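Keeping the Two-Arm Cell Alive: My Semester Report

So I signed up for this project thinking I'd be teaching robots to fold laundry, and I ended up spending most of the term with a hex key in my hand. No regrets! The folding code belongs to the other group. My job was the cell itself: mounts, cables, grippers, and the little routine that gets everything ready each morning before anyone runs a trial.

When I took over in September the cell had a reputation. The left arm would drop off the bus in the middle of a run, always when it was stretched out toward the back, and then you had to power down both arms and start over. People blamed the software for weeks. My advisor, Elżbieta Piątek, told me to stop reading logs and go wiggle things, so I did. With the arm reaching for the far bin I could make the fault happen just by pressing on the cable near the elbow. There wasn't enough slack there, and every long reach was tugging on the connector at the gripper end.

The fix was boring and took me two afternoons. I pulled the old cable, ran a longer one from Jatix, and clipped it along the links. My first try had too much slack, and the loop snagged on the base when the shoulder swung around. Second try I moved the clips, left a big loose loop out to the side, and ran the arm through its whole range by hand before tightening anything. Then I let it cycle overnight — 80 full reaches — and it stayed connected the whole time. I may have done a small dance.

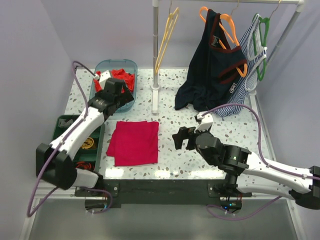
Andside Robotics Club, Cell Maintenance Team

The purple cable runs along both arms now, so if one goes bad we can swap in the same spare on either side. I keep the spare in the drawer with the clips. Please put it back if you borrow it.

Next up were the bases. Both arms bolt to the black rail along the front edge of the table, and the right one had worked itself a tiny bit loose. You couldn't see it, but you could feel it if you grabbed the upper link and pushed. A loose base means your calibration is off by a little more every day, and the gripper starts closing next to the cloth instead of on it (ask me how long I chased that one). I took all the screws out, cleaned the threads, put on a drop of thread locker, and tightened them in a cross pattern. I check them every 16 hours of run time, and so far they haven't moved.

The grippers got new tips too. The old ones from Pawlak had gone shiny and thin fabric slid right out. I tried 7 different tip shapes on the printer before I got one that picks up a single layer most of the time. Most of the time! Thick seams are still a problem, and I didn't solve it.

My morning routine, for whoever gets this job next: look for the green lights, home the left arm, home the right arm, open and close both grippers, then put a folded cloth in the middle and touch it with each arm. If both arms agree on where it is, you're good. If they don't, recalibrate before you touch anything else. Hang the clothes on the rack last or you'll knock them down with your elbow. The whole thing takes me around 48 minutes if I have to recalibrate, and way less if I don't.

Stuff I'd still like to do: a proper strain relief at the gripper end, labels on the electronics under the bases, and a run-hour counter so we aren't using my notebook. I also started moving the notes into Umon so they're searchable, and I got as far as the cable section. The screw sizes are on the inside cover of the notebook for now.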